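Ovwood Residents' Forum > Shared Workshop > Bench surfaces and care
Thread: Finish for the light beige worktop
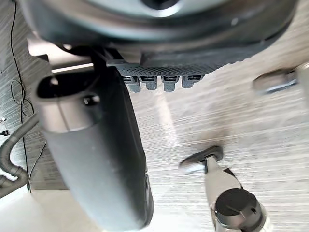
M_Dimitriou
What is the recommended way to clean a pale worktop with a fine horizontal grain? I should be grateful for guidance before the July inspection.

Katsaros_O
A soft cloth, barely damp, drawn along the grain and followed at once by a dry one. Abrasive pads should be avoided, as they leave marks across the streaks which show under side lighting.

Areti_MV
I must respectfully differ on one point. Water alone does not lift grease from a bench on which small parts are handled. Our own workroom at Hevside uses a little washing-up liquid, well diluted, and we have recorded no damage in 23 months.

Katsaros_O
I accept that for a sealed surface. Members have not yet been told whether this one is sealed, and I would advise against detergent until that is settled.

G_Bermudez
May I draw attention to section 3 of the workshop rules, under which any new product is to be tried on a hidden patch first. The underside of the rear edge is suitable. The patch should be left overnight and examined in daylight.

M_Dimitriou
Thank you. I shall carry out the trial on Thursday and report the result. There is also the matter of reflection – the top already shows a soft diagonal sheen, and I should not wish to make it any stronger.

Areti_MV
Polish would do precisely that. Please use none.

P_Kokkinos
I would go further and propose a mat. Datico supplies a plain one in grey, and the cost could be met from the sundries budget, which stands at 28 pounds.

Katsaros_O
I cannot support a mat. Grit collects beneath it and scratches the surface unseen.

P_Kokkinos
Only where it is never lifted. A weekly wipe underneath would meet the objection.

G_Bermudez
The question of a mat should be raised in a separate thread, please. This one will remain open for the result of the trial.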